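Search the list archive Search Go

Skilterstead Household List
Re: Getting the winter bedding sorted

Mitsuko Shibata wrote:
> Has anyone got a good way of washing those big plush blankets? Mine came
> up like a doormat last time, all the pile stuck together in clumps. I've
> got 4 to do before my sister's lot arrive and I'd rather not wreck them.
> Also where do you all KEEP the things?

Hello Mitsuko and all,

Oh, the doormat thing, I know it well! I did it to my mum's in the old house in Warham and she still brings it up. What I do now is a cool wash, half the liquid you think you need, no softener at all (it's the softener that clags it, I'm sure of it), and then an extra rinse. Don't tumble it. Over two airers, fuzzy side out, and go over it with a soft clothes brush while it's still a bit damp – always the same way, or you get stripes.

I've been having a turn-out of my own this week, so the bed is currently doing the job of a sorting table. The flowery blanket is out, and the green jacket with the cream sleeves has ended up on top of it while I make up my mind.

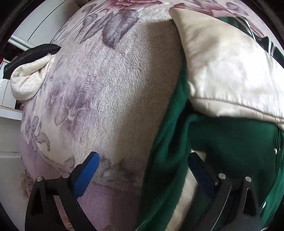
Posted by Misaki Honda
28 December 2023

The flowers on it are mostly mauve and greyish purple, with a couple of reddish-pink ones, and I'd say pale backgrounds like that are worth doing on their own. I put a navy towel in with one once. Never again.

The jacket is harder. The sleeves are that smooth leathery sort of stuff, so I'm not putting it anywhere near the machine, just a wipe with a damp cloth. Does anyone use a proper cleaner on theirs? Davach in the precinct wanted 86 pounds for a coat of mine, so no thank you.

As for keeping them, roll, don't fold, and use an old cotton duvet cover as the bag. I get 5 in one king size cover if I kneel on it.

Misaki

11 replies | Share
Contact the list owner | Back to top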